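The Luvmont two-arm kit, considered as a purchase

The Viltari training centre has been asked whether the Luvmont kit merits a place in its budget for the coming year. My view, given here in a personal capacity, is that it does, on conditions. The price quoted to us was 3,772 for the pair of arms and the enclosed booth, with delivery from the Rinden depot included.

Its chief merit is the choice of task. Tidying litter into a bin sounds trivial, yet crumpled paper is awkward to grip and never lies the same way twice. A learner who has only stacked blocks will find it humbling.

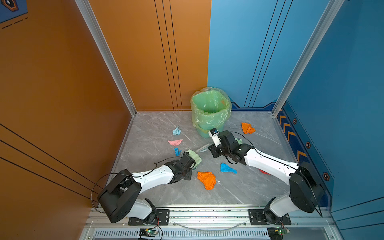
## What the price covers

The supplier provides the arms, their mountings and a course of written exercises. Support is charged separately at 200 a year. Lilian Chege, who manages our accounts, considers this high for a service limited to office hours, and I agree with her. The Sedgwick kit costs more at the outset but includes support for two years.

I would still choose Luvmont. Two arms working over one small floor oblige the learner to think about reach and order of work, and a bin, a dustpan and a few pieces of tissue are cheap to replace.

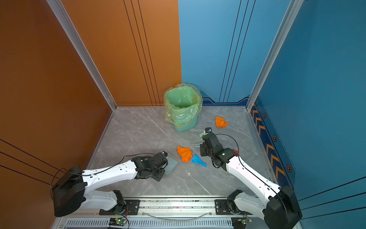
Can the kit be used by a learner with no background in programming?

The first exercises require none. The later ones assume some practice in reading and altering a short script, and a tutor should be present for those.

## Reservations

The written course is uneven. Its early chapters are clear — the one on gripping soft items is excellent — but the section on faults is thin, and Josué Paiva has had to write his own notes for evening learners. A supplier that asks 300 for a spare gripper ought to explain how to fit one.

There is also the matter of lined bins. A liner folded over the rim narrows the margin for a careless release, and the exercises give this too little attention.

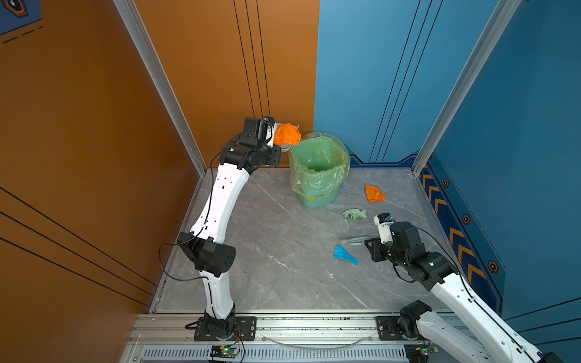
I would therefore ask Luvmont for a revised section on faults before any order is signed, and for support to be extended to the evening, when most of our learners attend. Should both be granted, the centre should buy one kit and review its use in February. A second kit ought to wait until tutors have taught the full course at least once.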